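Does sorting rubbish at school make any difference? A project report on the Konwood Recycling Scheme
Year group project, written up by Chie Takeda

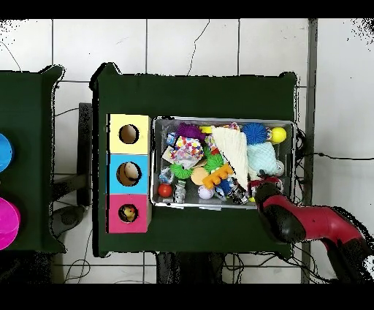
Shinji Koyama thought I had picked the wrong question. His view, given to me over lunch before I had written a word, was that a recycling scheme in a school is mainly there to make people feel involved, and that asking if it "works" is like asking if assembly works. I wrote that down and have kept coming back to it, though I don't agree with all of it.

1. What I wanted to find out

Konwood School brought in sorted bins in the autumn. Before that there was one sort of bin and everything went in it. Now there are three sorts: paper, plastic and cans, and everything else. The letter home said the scheme would "cut our waste and change habits for life". I wanted to know if there was any proof of the first part. I left the second part alone, as I can't follow people around for life.

2. What I did

I did three things. I looked in the bins in one corridor at the end of the day for 17 school days. I gave out a short set of questions. And I wrote to Balogun, the firm that empties the bins, and to Illby Primary, which has had the same scheme for longer.

Looking in the bins was less fun than I had hoped. I wore gloves and wrote down whether each bin was "clean" (only the right things in it), "a bit mixed" or "badly mixed". I made these groups up myself. Ibsa Mersha did the same bins on a few of the days without seeing my sheet, so that we could compare. We mostly agreed, but we fell out over yoghurt pots. Ibsa said a pot with yoghurt still in it was plastic. I said it was rubbish. The Balogun leaflet says "rinse where possible", which doesn't settle it.

3. What I found in the bins

The paper bin was the best one. It was clean on most days. The plastic and cans bin was badly mixed more often than not, and the worst days were the ones when there had been hot food to take away. The main thing going wrong was cups. People don't know what a paper cup is. It looks like paper, it has a plastic lid, and it has tea in the bottom.

On one Friday all three bins had been put back in a different order after cleaning, and that was the worst day of all. I take this to mean that a lot of people are not reading the labels. They go to where the right bin was last time. If so, the habit they have picked up is a habit of walking to a certain spot.

4. What people said

I gave out 60 sets of questions and got 32 back. That is not many, and I think the people who bothered to answer are likely to be the people who care, so the answers probably look better than they should.

Nearly everyone who replied said they "always" or "usually" sort their rubbish. This does not fit with what I saw in the bins. Either the ones who don't sort are all among those who didn't reply, or people are kind to themselves when filling in forms. Veronica Vlad wrote on the back of hers that she sorts at home and gives up at school, as the bins are too full by lunch to get anything in the right one. I thought that was the most useful answer I got.

5. What the firm and the other school said

Balogun sent me a leaflet and a polite email. I had asked what happens to a badly mixed bag. The email said that bags are "checked and dealt with in the proper way". I wrote back to ask what the proper way was and have had no answer yet. I don't want to be unfair to them, but this is the thing the whole scheme hangs on. If a mixed bag is thrown in with everything else, then a good deal of our sorting was for nothing.

Illby Primary were more open. Tatsuya Ebihara told me their plastic got better for one term and then slid back to where it was. They now use bins with lids that only take a certain shape. He likes the lids but says that paper gets stuffed in the can hole all the same.

6. Is any of this new?

I looked for older examples and found a local history sheet in the library which says that in 1794 a rag dealer in the town paid by weight for clean rags and gave nothing for dirty ones. I can't check this, as the sheet doesn't say where it comes from. If it is true, it is a better scheme than ours in one way, which is that you found out at once if you had done it wrong. At our school you never find out.

7. Problems with my project

One corridor is not a school. I only looked at the end of the day. Some people saw me doing it and may have been more careful afterwards, and one person was less careful on purpose. I also have no figures from before the scheme, so I can't say if waste has gone down. As far as I can tell the school has none either, and the letter home should not have said what it did.

8. What I would do next

I would ask for the bags to be weighed, move the plastic bin nearer to the food, and empty everything once before lunch. I would also keep asking Balogun. Shinji has read this and still thinks it is the wrong question.

Contact: the Konwood School office | Copyright Konwood School and the author | Back to top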